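Visual Culture and the Street
Handout for week 7: Stencil, paste-up and the shop window
Course leader: Judit Erdős
Seminar groups: Béla Mészáros (group A), Larasati Majimbun (group B)

Please read this handout before the seminar and bring it with you. The reading by Deirdre Ó Ceallaigh is in the course folder. It has 19 pages, but you only need the first half for this week.

1. Where we stopped last time

Last week we spoke about the signature, or tag, and how a name on a wall can work as a picture. We said that the tag is made fast and that its quality lies in the movement of the arm. Several of you asked if a stencil can have the same quality, when the slow work is done at home and only the paint is put on in the street. I promised to return to this question, and it is the first subject of today.

2. The stencil as a divided work

A stencil has two times of making. First comes the cutting, which can take many evenings. Then comes the spraying, which takes a minute or less. Ó Ceallaigh calls these two times "the table and the wall". She argues that the table has been forgotten by writers on street art, who like to tell stories about the night, the ladder and the police.
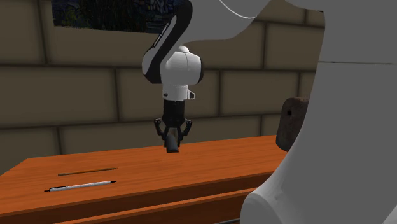

Her argument has a practical side. If the main decisions are made at the table, then we should look at a stencil in the same way as we look at a print. We can ask how many layers it has, in which order they were put on, and where the artist left bridges. A bridge is the small strip of card which holds an inner part in its place. Without a bridge the middle of the letter O falls out. Some artists hide their bridges with a second layer. Others leave them open, and after some years the bridges become part of their style.

In the seminar we will compare two works of the group Vomedow, which was active in our city for 4 years. The first is the portrait of an old woman on the side wall of the Sárközi bakery. It was made in three layers, and the bridges can hardly be found. The second is the row of birds under the railway bridge. It was made with one layer only, and each bird is broken into pieces by its bridges. Please think about which of them you would call the more careful work, and why. I do not think the answer is simple.

3. The paste-up

A paste-up is a drawing or print on paper which is glued to the wall. For our course three points are important.

The paper gets old much faster than paint. Rain, sun and other people's fingers all take part in it. Many artists say that they accept this, but you should read such statements with some caution, as the same artists often take a very good photograph on the first morning.

The paper can be drawn by hand, so each piece can be a single one. Norbert Magyar, who made paste-ups here before he moved to gallery work, drew every sheet new and never used a copy machine. His series of sleeping passengers had 16 sheets. We know of 7 that still existed when the series was recorded in March, and all of these were in places with a roof.

The law often looks at paper in another way than at paint. I am not a lawyer and I will not go deep into this. For the essay it is enough if you mention that the surface under the paper is usually less damaged, and that this influences how owners of buildings react.

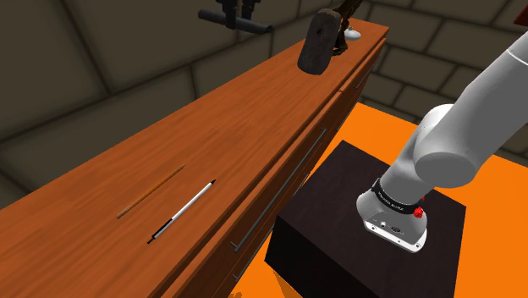

4. From the wall to the shop window

The last part of the seminar is about commissions. The example is the window which Magyar made for the sports shop Dusport. The shop asked him for "something from the street", and he gave them one of his sleeping passengers, but now with running shoes on the feet. Some people from the local scene were angry. Others said that he had to pay his rent like everybody else.

I would like us to avoid the word "sell-out" for the first half of the discussion. It closes the question too early. Let us first describe what changed. The size changed, as the window was much larger than any of his sheets. The public changed also: at the tram stop people met the passenger without looking for him, but a person in front of a shop window is already half a customer. The glue, the paper and the hand were the same.

The second example is shorter. The café Beneo bought a door with old tags on it and put it behind the bar. No artist was asked and no artist was paid. Is this a commission, a collection or something else? Béla Mészáros has written a page of notes on this case, and he will give it out in both groups.

5. Words to know

Bridge: the strip that holds the inner parts of a stencil together.
Overspray: the soft cloud of paint outside the cut edge.
Wheatpaste: glue made from flour and water.
Buff: to paint over or clean away; also the painted patch that remains.
Commission: a work that is ordered and paid for by another person or a firm.

6. For next week

Choose one stencil or paste-up which you can visit on foot. Go there two times, at different hours. Write one page on what you saw and one paragraph on what you could not find out. Do not name a living artist if the work is not signed. Group A sends the text to Béla Mészáros and group B to Larasati Majimbun, before the seminar begins.

Students who missed the museum visit can still write the replacement task. Please ask me for the title by email.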